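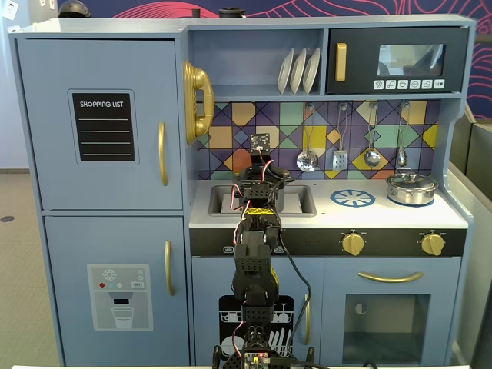 4.2 Entering the new tax rates after a budget

When the government changes the rates, Tarnex does not update your old periods. You must create a new rate table, and this section explains how to do it.

1. Log in with the administrator account and open Settings > Rate tables.
2. Choose Copy last table. Do not edit the existing one.
3. Type the start date on which the new rates become law. The date of the budget speech is usually earlier and must not be used here.
4. Enter each threshold in whole dollars, without cents or spaces.
5. Press Check. The program compares 10 sample salaries with the old table and shows the difference in colour.

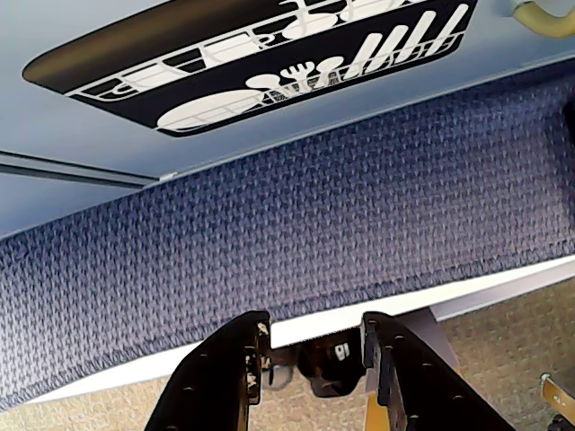 6. If the differences look correct, press Publish. A second administrator has to approve within 2 days, otherwise the table goes back to draft.

Note: Error 944 means that two tables have the same start date. Cancel the newer one and begin again from step 2.

CAUTION: A published table cannot be deleted. Please export your payroll data before step 6.

Related topics
4.1 Who can be an administrator
4.3 Levies and rebates
4.4 Printing the rate summary
7.2 List of error codes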